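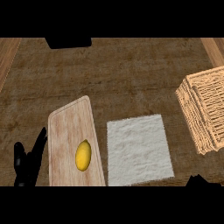
Cenen has a new council as of last night, and what a count it was! The Rudd ward went to the Heltik list by 29 votes, after a turnout of 71 per cent, and I've never known the hall so lively at midnight. We'll need somewhere for the first open meeting in May, and I'd love a big old table to sit round — dark brown wood, scuffed and scratched, with paler patches showing through — so that people feel they can lean on it and argue. Iltar has one room that would take us all.

On the turnout, someone wrote earlier:

> Does anyone have the final figures for Rudd? I heard 600 for
> Heltik but the radio said something else.

Yes, 600 is right, and 571 for the other side. The postal votes came to 330, all included in that. Do write back if you can bring chairs!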